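Home > Forums > Home and Workshop > Cleaning and Repairs > Search > Log in

Small whiteboard ghosting, what are you all using?

fennelpost
We have a stack of small whiteboards at the Josedbridge homework club, the lap-sized sort with a black frame. 18 of them, bought two winters ago. They used to wipe clean with anything. Now the marker leaves a shadow, red and purple worst of all, and the children end up writing over the top of last week's sums. I have tried washing-up liquid and warm water, which helped for a day. Before I ask for money to replace them, is there anything worth trying?

old_lathe
Write over the mark with a fresh black marker and wipe it while it is still wet. The solvent in the new ink lifts the old. Do that first, it costs nothing.

marrowbone2
Isopropyl on a soft cloth. Then plain water, then dry it. Don't use the green scourers, whatever anyone says.

tidewrack
I'd go careful with the isopropyl. We did ours every week at the Pumell hall and they were worse by the end of the year. The cheap boards only have a thin coating and once that has gone the ink soaks in. Water and a microfibre cloth daily, spirit twice a term at most.

marrowbone2
Never had that happen and I've used it for years. More likely the boards were poor to begin with.

tidewrack
Could be. They were cheap. But so are most of the small ones, and I'd guess fennelpost's are too.

kettlewick
What matters more is how long the ink sits there. I use one flat on the table at home for shopping lists and messages, and anything wiped the same evening comes off with a dry cloth. The stuff that stays up for a fortnight is what leaves a shadow.

I also stopped storing mine leaning on the radiator, which I think was baking the ink on. It lives on the table now and gets wiped before tea.

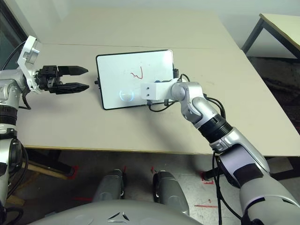 The other thing is the cloth. I had been using the same felt pad since I bought the board and it was full of old ink, so all I was doing was moving colour about. Two cloths, one for the first wipe and one clean, and wash them both. Red still takes a second go -- purple as well, if you press hard.

old_lathe
Agree on the felt pads. They want binning once they go grey.

fennelpost
Thanks all. Tried the black marker trick on one board tonight. It took most of the red off but left a faint patch in the middle. Isopropyl got a bit more. I'll do half the stack with spirit and half with just water and clean cloths and see how they compare by November.

Scanlonite
Is the table getting marked too? We had more trouble with that than with the boards. Children run off the edge of the board and it goes straight onto the table top. Ours are pale and it shows.

fennelpost
Yes, a bit. It comes off if I catch it the same day.

kettlewick
Same at home. Damp cloth does it if it's fresh.

marrowbone2
For the table I'd use the same isopropyl, but try it underneath first in case it takes the finish off.

tidewrack
On a table I've no argument with that.

old_lathe
If you do end up buying, get enamelled steel ones. Jirnance market has a stationery stall that sells them singly. They are heavier, but the surface is hard and you can use spirit on it as often as you like.

fennelpost
Heavier might be a problem for the little ones. I'll have a look though. We meet in Scanlon next month and the market is on the way.

Reply | Back to top | Next topic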